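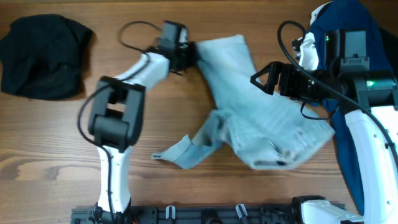
Ironing

Ironing is the pressing of cloth with a heated surface in order to remove creases, or to put creases in where fashion wants them. It is among the most widely practiced household chores and among the most widely postponed. The tool used is called an iron, although very little of a modern one is made of iron.

Why cloth wrinkles

Cotton and linen are made largely of cellulose, whose long molecules are held to one another by weak bonds. Water and heat loosen these bonds. If the cloth is bent while they are loose, as it is in a washing machine or at the bottom of a basket, they form again in the bent position and the wrinkle stays. Ironing repeats the process with better supervision: the bonds are loosened a second time and the cloth is held flat while they settle.

Wool behaves differently and is usually pressed through a damp cloth. Polyester resists wrinkles well but melts if the iron is too hot, a property most owners discover once.

History

Cloth was being flattened long before anyone thought to heat the tool. Smooth stones and glass balls were rubbed over linen in parts of northern Europe, and large weighted boxes on rollers, known as box mangles, were pushed back and forth over sheets in wealthy houses. In China, metal pans filled with hot coals were drawn across silk.

The flatiron, or sadiron, was a solid piece of metal with a handle, heated on a stove. The "sad" comes from an old word meaning heavy, though the other meaning has never seemed out of place. Irons were commonly used in pairs, one on the stove and one on the shirt. Charcoal irons carried their own fire inside and now and then shared it with the laundry.

Electric irons were patented in the late nineteenth century. Early models had no thermostat and stayed as hot as they pleased. Many homes were wired for lighting before they had wall outlets, so the iron was often plugged into a lamp socket, and the evening's ironing was done by whatever light was left. Steam irons became common in the middle of the twentieth century.

Regional customs

In the mill town of Miltwood, ironing was for many years a street activity. Houses on the lower terraces had small kitchens and hot stoves, and in summer the boards were carried out to the sidewalk. A by-law limited them to the shady side, which moved during the day, and the boards moved with it. The Miltwood laundry museum holds 41 boards from this period, several with scorch marks in the shape of an iron and one with a scorch mark in the shape of a boot.

The nearby village of Perron is known for a stiff pleated apron worn at its April fair. A proper Perron apron has 22 pleats and takes most of a morning to press. It is worn for the length of the procession — a distance of 300 yards — and then sat on.

Technique

A shirt is usually ironed in a fixed order, starting with the collar and followed by the yoke, cuffs, sleeves, front and back. Supporters of this order say that it leaves the largest areas until last, so they are not creased again while the small parts are being done. A rival school begins with the back and has its own reasons, which it will explain at length.

Most guides agree on the following points. Cloth should be slightly damp. Dark fabrics should be ironed inside out to prevent shine. Buttons should be gone around and never over. The iron should be stood on its heel when the doorbell rings.

Commercial pressing

Laundries press shirts on shaped forms, using steam and hot air. The Fesutico, a cabinet press sold mostly to small hotels, could finish a shirt in 97 seconds, not counting the time needed to get the shirt into it. Its manual devoted one page to pressing and nine to sleeves.

Decline

Wrinkle-resistant finishes, tumble dryers and looser office dress have all reduced the amount of ironing done at home. Finishes such as Stunimum, a resin treatment for cotton, tie the cellulose molecules together so that they return to a flat position after washing. Shirts treated in this way are sold as needing no ironing. The care label generally adds that they may be ironed if desired.

See also

Mangle (machine)
Starch
Trouser press
Folding chair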